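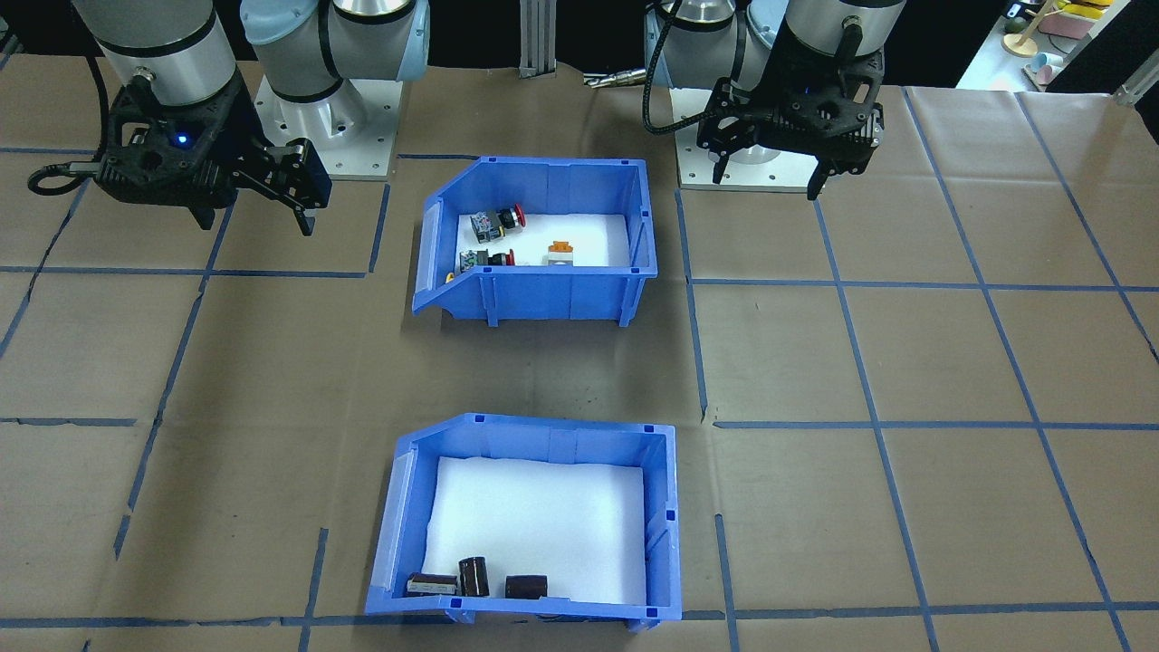
図1 作業台と部品箱2つ。奥の箱に赤いキノコ形の押しボタンスイッチ、手前の箱に電解コンデンサ。

部品整理と置き場の作り方 第3回 配布メモ

前回の最後に時間が足りなくなって、置き場の話をほとんどせずに終わってしまいました。すみません。今日はその続きから入ります。前回の番号シールの話は資料2にまとめてあるので、休んだ人はそっちを先に読んでおいてください。

1 箱の中の「底」の話

まず箱の底を見てほしいんです。青い部品箱、みなさんの実習台にもありますよね。図1の箱はどちらも底に白いシートを敷いています。私はこれがすごく好きで、自宅の引き出しにまで白いものを敷いてしまったくらいです(家族には不評でした)。

なぜ白がいいのか。電解コンデンサのスリーブって、黒っぽいものが多いでしょう。青い樹脂の底に直接置くと、夕方の実習室ではもう沈んで見えるんですよ。白の上なら、寝ていても立っていても輪郭がぱっと出ます。極性を示す帯も読みやすい。図1でも、手前の箱の左端のコンデンサは横に寝ていて、白いラベルの帯が見えています。真ん中のは立っていて、帯を探すなら手に取って回したほうが早いですね。

敷くものは薄い発泡シートでも紙でもかまいません。ただ、静電気に弱い部品を入れる箱には普通の発泡シートを使わないこと。帯電防止のものを選んでください。コンデンサや押しボタンの箱ならそこまで神経質にならなくて大丈夫です。紙は安いし、汚れたら替えればいいので、私は迷ったら紙にしています。

2 箱の向き

前が低く切れている箱は、低いほうが「口」です。口をどこに向けるかで使い勝手がまるっきり変わります。図1では奥の箱が手前向き、手前の箱は左向き。2つの向きが違いますね。

レンギェルさん(Kornél Lengyelさん、先月の特別講義に来てくださった方です)は「口は必ず取る手のほうへ」という考え方でした。私もほぼ賛成なんですが、左利きの人と右利きの人が同じ台を使うときは、これがけっこう悩ましい! 去年の班では、箱を置き直すたびに向きが変わって、朝来ると誰かが「私の抵抗がない」と言っている、という状態が続きました。結局、台の紙に矢印を書いて落ち着きました。

3 小さいものは隅に行く

図1の奥の箱、左手前の角のあたりをよく見ると、縁に半分隠れるようにして小さな黄色い部品があります。私はこういうのを毎回見落とします。箱の傾いた壁ぎわというのは、ちょうど縁の陰になるんです。

片付けの最後に箱を持ち上げて、四隅を指でひとなぞりする。これだけは習慣にしてください。以前、実習の備品台帳で458番の部品が見つからず、みんなで床まで這って探したことがあるんですが、出てきたのは箱の角でした。床は先週ワックスをかけたばかりで、みんなの膝がぴかぴかになりました。

4 重いものと軽いものを混ぜない

キノコ形の押しボタンは、頭が大きくて本体にも端子ブロックがついているので、箱を傾けるとごろんと転がります。そこに小さなリレーのようなものが一緒に入っていると、下敷きになって足が曲がる。図1の奥の箱には、押しボタンの右に、オレンジと白の小さな部品も入っています。リレーかスイッチのたぐいでしょうね。台の上で使う分にはこれでいいと思いますが、このまま棚まで運ぶのは私ならやりません。運ぶ前に小箱に分けます。

コンデンサのほうは壁に寄せてあるのがいいところです。残りの面がまるまる空くので、次に来るものをそのまま置けます。ちなみにBianka Halászさんの本では「寄せる、空ける、足す」の順で説明されていて、先に空けようとするとうまくいかないそうです。言われてみれば私の机がまさにそれでした。

5 台に紙を敷いてテープで区切る

茶色のクラフト紙に紺のマスキングテープ。これは私の定番です。紙なら鉛筆で書き込めるし、汚れたら丸ごと替えられます。テープは貼ってはがせるので、区切りをあとから広げるのも簡単です。

よく聞かれるのが「マスの大きさはどう決めるんですか」という質問。私はいつも、いちばんよく使う箱を先に置いて、その外側に指が入るくらいの余裕をとって線を引きます。箱ぎりぎりに引くと、ちょっとずれただけではみ出して見えて気になるんですよ。線は多少曲がっても平気です。そこに時間をかけるより、区画の名前を先に書いたほうがあとで助かります。

名前の書き方は、部品名だけにしてください。「とりあえず」「その他」「あとで」は禁止。Erkwood棟の棚にはまだ「その他3」というラベルが残っていて、開けるのが怖いです。

6 課題

自分の実習台で、次のことをやってみてください。提出は6月の中ごろまで、41番の提出箱へ。

箱を一つ選んで底に白い紙を敷き、敷く前と敷いた後で部品の見え方がどう変わったかを書く。
口の向きを一度変えてしばらく作業し、どちらがやりやすかったかを書く。
四隅をなぞって、出てきたものがあれば全部書く。何もなければ「なし」で結構です。

分量は紙一枚まで。図を描いてくれると私が喜びます。字はきれいじゃなくていいですが、部品名は型番まで書いてください。「コンデンサ」だけだと返却します。

次回はケーブルの束ね方をやります。結束バンドは使わないので、面ファスナーのテープを持っている人は持ってきてください。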